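Flaltico Sorting Tray, Open Model
Rectangular metal tray with wide sloping sides, for small parts and blocks
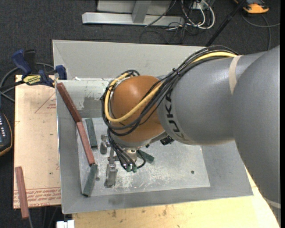 Flaltico tray after use. Scratches and whitish wear marks on the floor of the tray.

Price: 294 EUR per piece, without tax
Article group: Fomby Trays and Bins
Delivery: 18 working days from order

Product information

The Flaltico is an open tray for parts which must be laid down, mixed and taken out again many times in a day. The floor is flat and the sides go up with a wide slope. A small part which lands on the side will normally slide back to the floor, and it is easier to reach than in a box with straight walls.

We sell the tray in gray. It comes without lid and without inner dividers. If you need to keep different parts separated, please look at the Cistton insert boxes, which are ordered separately and stand loose on the floor of the tray.

About the surface

We are often asked if the floor stays smooth. It does not. Metal parts and tools leave pale scratches, and in the places where most of the work is done the marks become dense. This is normal wear and it is not a reason for complaint under the warranty. A dent which makes the tray stand unevenly is a different matter, please write to us with the order number.

Customers who want to protect the floor can order the Ahonen mat. It is cut to the size of the floor and can be changed when it is worn. Please note that very thin parts can go under the edge of the mat.

Holes in the floor

The floor has small round holes. They can be used for fixing the tray to a table or a stand. Screws are not included. If you handle parts smaller than the holes, close them first with the plugs from the accessory bag.

Load and placing

Maximum load: 200 kg, spread evenly over the floor
Free space behind the tray: at least 100 mm
Base: level and firm, supported under the complete floor

Do not lift the tray when it is loaded. Do not hang it by the sides.

Cleaning

Remove the parts and brush out the dust. Wipe with a damp cloth and a mild soap, then dry with a clean cloth. Steel wool and scouring powder make new scratches and do not take away the old ones.

Contents of delivery

Tray, accessory bag with plugs, printed instructions for fixing.

Ordering

The tray is shipped flat on a pallet. For an order of several pieces we put cardboard between the trays, so please have a knife ready and cut the straps from the outside. Orders which reach us before noon are confirmed on the same day. Our warehouse is closed for stock counting in the last week of October, and in this period the delivery takes longer.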